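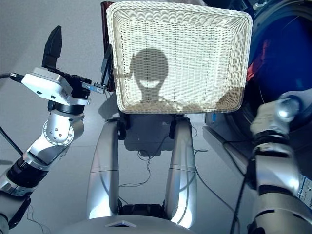 4.2 What we saw at the open day

We went along to the Uritz open day on September 4, 2018, mostly because Amber Bloxham had been told we'd get to stand right next to the laundry demo (and we did!). I'd read the Cropper papers so many times that I figured I knew what to expect, but watching two arms deal with a basket up close is a different thing. Figure 9 is the view from the head, with a hand on each side of the white basket and the round appliance door off to the right.

The two hands aren't a matching pair, and that's what our group kept coming back to. The one on the left of Figure 9 has tall, flat fingers, while the other has rounded ones that wrap over the rim. Natnael Gebreyes asked how the planner copes with that, and Trevor Blackburn told him each side gets its own grasp model – a choice we borrowed later for Dudach.

I was more taken with the shadow, to be fair. The head and shoulders fall right across the weave, dark enough that I wondered what a segmentation model would make of it. Hayley Whitlock bet me it would split the basket in two. We went home and started a set of 277 shadowed views that October, and Section 5 has the results.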